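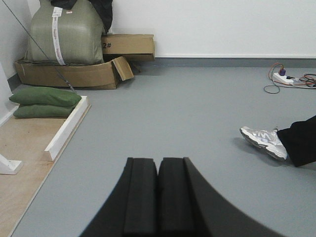
Suelos lisos de vinilo y resina: limpieza, juntas y zócalos

Ficha revisada en noviembre. Sirve para pavimentos continuos de interior (vinilo en rollo, losetas de vinilo pegadas, epoxi autonivelante) en cocinas, lavaderos y talleres pequeños. No se aplica a linóleo, que es otro material y no tolera los productos alcalinos.

1. Identificar el acabado

Antes de comprar nada hay que saber qué se tiene debajo. El vinilo cede un poco si se aprieta con la uña en un rincón escondido; la resina epoxi no cede. El vinilo en rollo presenta juntas soldadas, visibles a contraluz como una línea fina de brillo distinto. La resina no tiene juntas, salvo las de dilatación heredadas de la solera.

Si queda duda, una gota de alcohol isopropílico en un trapo blanco: si el trapo arrastra película, hay cera o emulsión encima y primero toca decapar.

2. Limpieza ordinaria

Barrer o aspirar siempre antes de mojar. La arena fina es lo que matea estos suelos, mucho más que el uso.

Agua templada con detergente neutro, 15 ml por cubo de 6 litros. Con más dosis queda residuo y el suelo se ensucia antes. Mopa de microfibra bien escurrida, pasadas en forma de ocho retrocediendo hacia la puerta. Cambiar el agua cuando deje de verse el fondo del cubo.

El detergente neutro de Simow va bien y no espuma en exceso. El concentrado de Pleleck limpia igual, pero perfuma mucho y en un cuarto sin ventana se nota hasta el día siguiente.

No usar: amoniaco, lejía sin diluir, estropajo verde, vaporeta. El vapor ablanda el adhesivo de las losetas y las esquinas se levantan al cabo de unas semanas.

3. Manchas concretas

Marcas negras de suela: goma de borrar blanca, en seco. Si resisten, unas gotas de aceite de oliva, frotar con papel y desengrasar después con detergente neutro.

Grasa de cocina: detergente neutro sin diluir, 13 minutos de contacto, aclarar dos veces.

Óxido de patas metálicas: ácido cítrico en polvo con agua hasta formar pasta. Sobre resina, cinco minutos como máximo. Sobre vinilo claro conviene probar antes en un rincón.

Amarilleo bajo alfombrillas de goma: no tiene arreglo. Es una migración química del antioxidante de la goma hacia el vinilo. Se sustituye la pieza o se tapa con otra alfombrilla, esta vez de base textil.

Pintura plástica seca: humedecer con un trapo mojado durante media hora y levantar con espátula de plástico, nunca de acero.

4. Zócalos

El zócalo acumula una línea gris en el borde superior, justo donde no llega la mopa. Se limpia con un pincel plano seco y luego con un trapo húmedo doblado en cuatro, siempre en la misma dirección. En los de color oscuro el polvo se ve antes; en los blancos se ven antes los golpes.

Si el zócalo se ha despegado:

Retirar el adhesivo viejo con rascador. Dejar la pared sin restos de yeso suelto.
Aplicar adhesivo de montaje en cordón ondulado, a 6 mm del borde inferior para que no rebose.
Presionar y sujetar con cinta de carrocero cada dos palmos.
No fregar hasta el día siguiente.

La silicona no es adhesivo. Sujeta un tiempo y después impide que agarre cualquier otra cosa, incluida la pintura.

5. Perfiles y tiras metálicas

Los perfiles de transición y los cantos metálicos se limpian en el sentido del cepillado, si lo tienen. Agua, detergente neutro y secado inmediato. En el aluminio anodizado no deben emplearse productos alcalinos ni ácidos fuertes: dejan cercos mates que no salen puliendo.
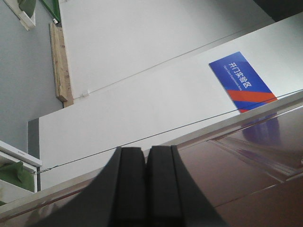

Tira metálica plateada junto a un tabique blanco.

Los tornillos flojos se revisan una vez al año. Cuando el taco ha perdido agarre, se saca, se limpia el taladro y se rellena con taco químico. Un palillo con cola de carpintero aguanta en madera, pero no en solera. Los perfiles Drevside de clip no llevan tornillo a la vista: se levantan desde un extremo con espátula ancha protegida con cinta y se vuelven a encajar a golpe de maza de goma.

6. Paredes blancas lisas

Pintura mate: solo esponja apenas húmeda, sin frotar, de abajo arriba para evitar chorretones. Pintura satinada: admite detergente neutro diluido. Las rozaduras de mueble en mate se retocan con rodillo pequeño de espuma y pintura del mismo bote; con pincel se nota el parche.

7. Humedad y ventilación

Con humedad relativa por encima del 76 % conviene aplazar el fregado o abrir en corriente. El agua que tarda en secar entra por las juntas y despega. El higrómetro Domański que uso en el taller marca algo alto, de modo que lo comparo de vez en cuando con otro.

8. Calendario

A diario: barrer la zona de paso.
Cada martes: fregado completo y repaso de zócalos.
Cada mes: perfiles, rincones y detrás de los electrodomésticos con ruedas.
Cada año: juntas, tornillos, fieltros de las sillas.

Los fieltros adhesivos de tres milímetros duran poco en sillas de uso continuo. Rinden más los de clavo, siempre que la pata sea de madera maciza.

Texto y pruebas: Anum Virk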